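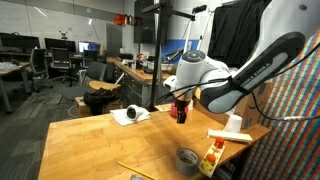 I've stopped believing gripper comparisons, including the ones I've run myself. Every few months a new set of fingers arrives with a sheet saying it beat the last set, and we bolt it on, pick up a few toys, and agree that yes, it seems better. Better at what? At picking up toys on a table we laid out ourselves.

The most recent round was Stiltus fingers against the Erka pair, same arm, same controller. We ran 580 grasps over two weeks. Stiltus came out ahead by two points. I was ready to write that up until I looked at who had been placing the objects. On the Stiltus days it was mostly me, and I set things down square to the fingers, out of habit. Ulla Kemppainen puts them down any old way, as a customer would. My two points could be my own tidy hands.

Then there's the object list. A paper cup, a roll of duct tape, a folded cloth, a ball, a peg toy. I like these things, they're cheap and you can buy them again. But a soft ball tells you little about finger shape – nearly any pair that opens wide enough will hold one. The cloth tells you a lot, and it's the first thing people drop from the list when the numbers look bad.

What I'd want is dull. Someone else places the objects, from a list of positions drawn up beforehand. The person running the arm doesn't know which fingers are being scored. Failed grasps get written down with the same care as good ones.
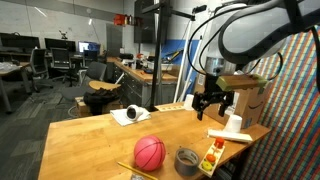
Lawal Bako thinks I'm asking for too much. Blind trials are fine for medicine, he wrote back, but anyone at the arm can see which fingers are on it, and a shop choosing between two grippers needs an answer by Saturday.

He's right about the fingers being visible. On the deadline I'd say buy the cheaper pair – an answer that weak shouldn't cost extra.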